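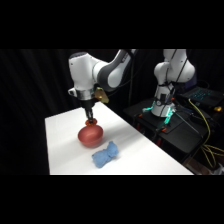 Mansilla Community Choir, minutes of the spring meeting, May 2022

Minutes from February approved as read.

Summer concert. We have a program! 12 songs, three of them new to us, and the Stenard hall is ours for the evening – piano included. Altos asked for more time on the second half. Agreed.

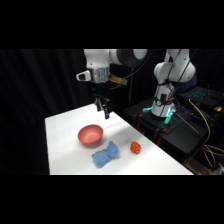
Wenceslao Fuentealba

Money. The bake sale went wonderfully and the balance stands at $2,002. Sheet music to be ordered this week.

Rehearsals. Start time moves to 6:30.

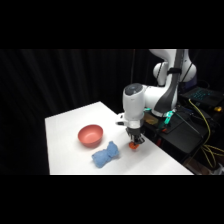

Skustura felt that 6:30 was too early for anyone coming by bus, and asked for 6:45. Carried, 18 to 3.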